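Zelcombe Textile Care Board > Laundry > Stains and dye problems

Topic: Red running into white on sports clothing, can it be saved?

lama_issa
Posts: 3
Hello all. I have read this board for a long time but this is my first topic. I wash the kit for a small youth club in Woltthorpe, and my question is about red clothing that has white parts sewn in. The kind I mean:

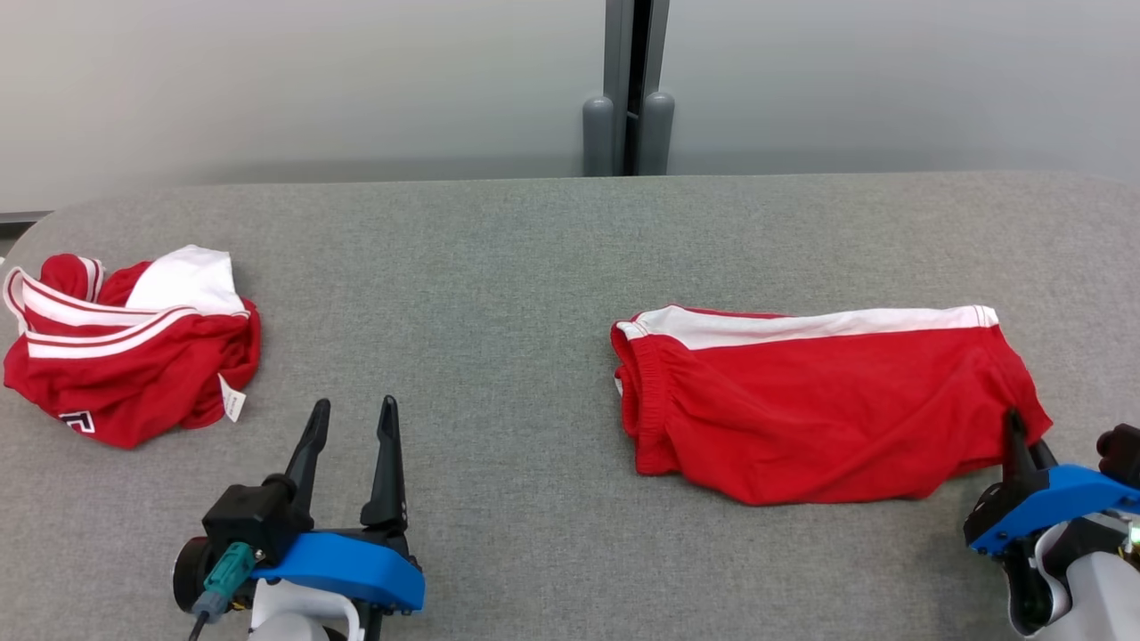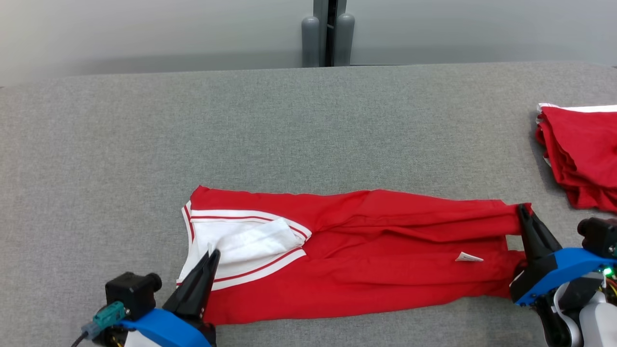 In April I washed a full load of such things at 60 degrees, and in several of them the white became pink. I know now that 60 was too much. My mother always said that vinegar in the first wash will fix the color, so I did this before, when they were new. It did not help, or maybe I did it wrong. Is it possible to remove the pink from the white and not damage the red? The label says polyester, but the cord is cotton I think.

Best regards,
Lama

Bevadgate
Posts: 1,701
Hi Lama, welcome. The vinegar thing is a myth for modern dyes. It plays a part when you dye wool with acid dyes, in the dye bath, with heat. Pouring a cup of it on finished polyester does nothing at all.

For the pink: color run remover is out, it will attack the red too. Try an oxygen bleach soak, cool water, eight hours, then rinse and look. Do not put it in the dryer until you are happy with it.

DUrban
Posts: 3,417
I must disagree a little with the cool water. Oxygen bleach powder works very slowly under 30 degrees. I dissolve it first in a jug of hot water, then I add it to the lukewarm bath. In cool water you get grains at the bottom and these can leave pale spots on the red.

Also please test first on an inside seam. Wait one hour, press with a white cloth, and see if the cloth takes color.

Drahomíra Urban

Bevadgate
Posts: 1,701
Dissolving it first, yes, agreed. But warm water is how she got into this. If the red is still giving off dye, a lukewarm bath for eight hours is asking for more pink. I stand by cool.

DUrban
Posts: 3,417
Polyester dye moves with real heat. At 35 degrees it hardly moves. What comes out at 35 is loose dye on the surface, and this you want to come out. Change the water when it turns pink, this is all. I have done it with many choir robes and tablecloths.

qaisi_wash
Posts: 2
Can I ask about color catcher sheets? My sister swears by them and I think they are a waste of money.

Bevadgate
Posts: 1,701
They catch some dye that is loose in the water. They won't save a load at 60. I use one for the first wash of anything red and after that I don't bother.

lama_issa
Posts: 3
Thank you both, and sorry for the slow answer. I made the seam test as Drahomíra wrote and the cloth stayed white after one hour. So I tried the lukewarm bath with one piece only, powder dissolved before. I changed the water two times.

The white fabric is white again, maybe a little cream if I hold it to the window. The cotton cord is still pink. The red looks the same to me. I will do the rest in the same way.

One more question: can I pull out the cord and treat it alone with chlorine bleach?

DUrban
Posts: 3,417
Yes, if it is really cotton. Tie a string to the end before you pull it out, so that you can pull it back in. Some cords have an elastic core, and chlorine is bad for elastic, so look at the cut end first.

Bevadgate
Posts: 1,701
Glad it worked at 35, I would still have gone cooler. For the cord I'd just buy a new one, they cost next to nothing by the meter.

And wash at 30 from now on, inside out, with a detergent for colors. Take them out when the machine stops. A wet pile of red and white left overnight will do the same thing with no heat at all.

qaisi_wash
Posts: 2
The overnight pile, that was me last month. White collar, now salmon. Going to look for a bucket.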